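Chapter 6
Water in the Home

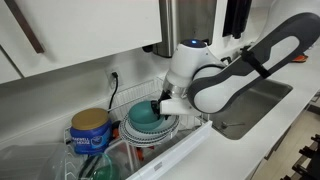
Figure 6.1 A teal bowl on a stack of white plates in a dish rack.

Learning Objectives
After studying this chapter, you should be able to:
Explain the difference between water withdrawal and water consumption.
Describe how a household water budget is prepared.
Compare fixed and variable water charges.
Discuss why two homes of equal size may use very different amounts of water.

Key Terms
base charge, consumption, graywater, meter interval, withdrawal

6.1 The Drostov Street Survey

In October, the town of Groltberg replaced the water meters in 94 homes on and near Drostov Street. The old meters had been read by hand twice a year. The new ones recorded use at intervals of 20 minutes, and 88 households agreed to let the town study their readings. The remaining six declined, and their records were left out of all later tables.

The survey was directed by Hermine Riedl, an engineer with the town water office. Her first report dealt almost entirely with leaks. A running toilet produces a low, steady flow that continues through the night, when most other uses stop. Such a flow is hard to detect in a half-yearly reading – it is simply added to the total – but it stands out clearly in interval data.

A second report, prepared with Luuk Kramer, turned to daily routines. Kitchen use came in short peaks after meals. Laundry use was spread more widely across the day, and outdoor use depended mainly on rainfall. Households were asked to keep a written diary for part of the survey so that the peaks could be matched to particular tasks.

Before examining these results, we must define what is being measured. Water that enters a home through the meter is a withdrawal from the public supply. Most of it leaves again through the drain and is treated. Only the portion that does not return, such as water that evaporates from a garden, is counted as consumption. The two terms are often confused in newspaper reports and on utility bills, and Section 6.2 treats each of them in turn.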